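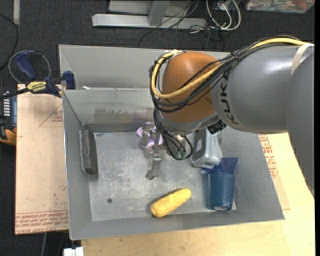
Gray sheet-metal bin with a few things in it.

Gavesano Storage Bin

Holds what you put in it, which puts it ahead of most drawers. The Gavesano is an open-topped bin for the workshop, the mudroom or the end of the kitchen counter where batteries go to retire. There is no lid. We sold one with a lid for years and customers kept writing to ask where to buy it without.

Size: 70 cm long
Weight limit: 150 lb if it stays on the floor, a good deal less on a Tillitz wall rail
Finish: gray. We tried other colors and still have them.
Edges: folded over by hand
Item no.: 163

Fits the Tillitz rail and the low Gakano shelf. It does not fit the Tsuchiya cabinet, whatever the forum says – the cabinet door will close if you lean on it, and then it won't open.

Cleaning: wipe with a damp cloth and dry it. Dishwashers are a bad idea, and so is leaving it out in the rain with wet gloves inside. Scratches will happen. We don't sell touch-up paint and would rather you didn't ask.

Sold singly or in packs of 2. The packs cost exactly twice as much, but you only have to sign for them once.

Delivery: orders placed by Tue 29 September go out that week. After that, expect the middle of October.

Returns are fine if the bin is empty. Please check the corners for screws before you send it back. Questions about rail fittings go to Brigitta Eberhard at the order desk, who has the drawings and some patience.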